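Keeping the pouring cell in tolerance: a conversation with Wálter Ticona 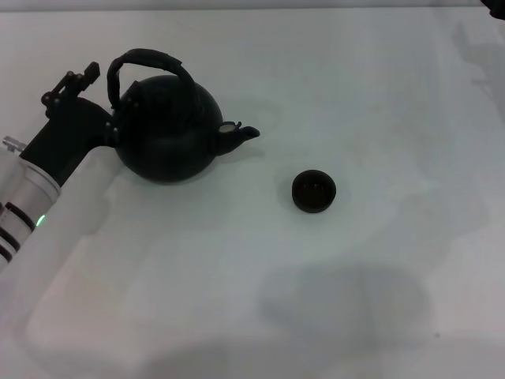
The gripper against the side of the kettle, with the cup to the right of the spout.

Wálter Ticona looks after the pouring cell at Sembiring, where one arm handles a kettle and a cup on a white table. He took over the cell in November from Markos Politis, who built the first version of the mount. We spoke by the bench at the end of a shift, mostly about clamps.

The gripper takes the kettle by the side of the body, just below the handle. Visitors ask why it does not use the handle, and Ticona has answered the question often enough to keep it short. "The handle is lumpy. You close on it twice and you get two different angles. The body is round, but it's the same round every time."

The pair of small black clamp pieces that touch the kettle are the parts he replaces most. Their fasteners work loose under the side load, and a loose clamp shows up first at the spout. "You get 2 mm of play at the clamp and you think that's nothing. Go and measure at the opening of the spout. It's much more than 2 by then." He checks the fasteners by hand at the start of a shift and puts a driver on them only if one moves. Thread locker was tried and dropped. It made the clamp changes slow, and one screw head was stripped getting it out.

A clamp change takes him up to 30 minutes, and most of that goes on the reference pose. The arm is sent to the pose with the gripper open, the kettle is set down by hand against a gauge block, and the gripper is closed at low force. If the kettle shifts on the table while the gripper closes, the clamps are not square and he starts over. "Don't correct it in software. Markos told me that and I did it anyway, once. I had an offset in there for weeks that belonged to a bent bracket."

The bracket is the thin black one at the top of the gripper housing. It is easy to knock when the arm is parked low, and it does not spring back. Ticona now parks the arm high and keeps a spare bracket from Coltberg in the drawer, along with 16 clamp screws of the correct length. The longer screws from the general stock will fit - they also bottom out before the clamp is tight.

Cup position he treats as a separate problem. The cup is small, and its place on the table is taught again after every clamp change, even when the old point still looks right. He runs 10 dry cycles with the kettle empty, then fills it to the working level and runs the same program at half speed. The added weight makes the spout sit slightly lower, so the final height is always set with a full kettle.

I asked what he would change. He wants softer pads on the clamp faces. Ibrahim Okafor has drawn a set, but the material they ordered took a permanent dent after a night under load. A second sample is on its way from Skotano.

"Until then I tighten screws," Ticona said, and went to park the arm.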